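4.3 Missed and unstable grasps

Faults in the Comham cell were logged over 40 sorting runs in May. Twelve runs ended in an unplanned stop. Eleven of these began with a grasp on a soft item, where the Meleo planner set the closing height too high and the fingers met over a fold of material. The Kettler monitor did not flag the error, as finger width alone could not separate a thin grip from a miss. 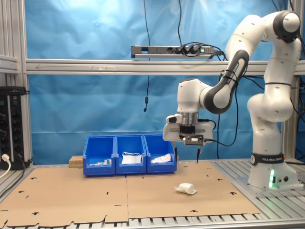
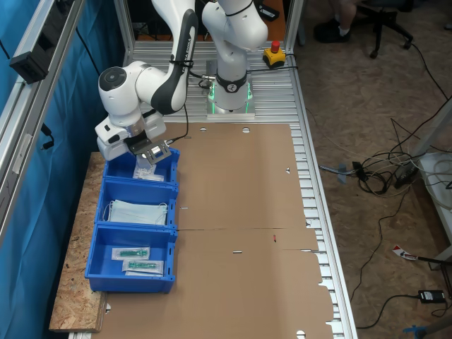
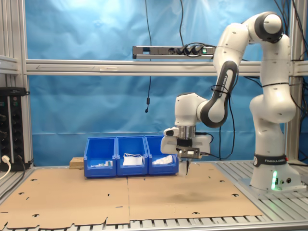 Figure 3. The arm and the three blue bins in the sorting cell.

Why was finger width not enough to detect a missed grasp? A folded cloth pressed between the fingers gave nearly the same reading as an empty hand, so the threshold could not be set to catch one and pass the other.

The remaining stop was a force limit fault during a downward move. It cleared on restart and could not be repeated. Closing height was then taken from the depth reading at the grasp point, and the Alolus log was extended to store motor current with finger width.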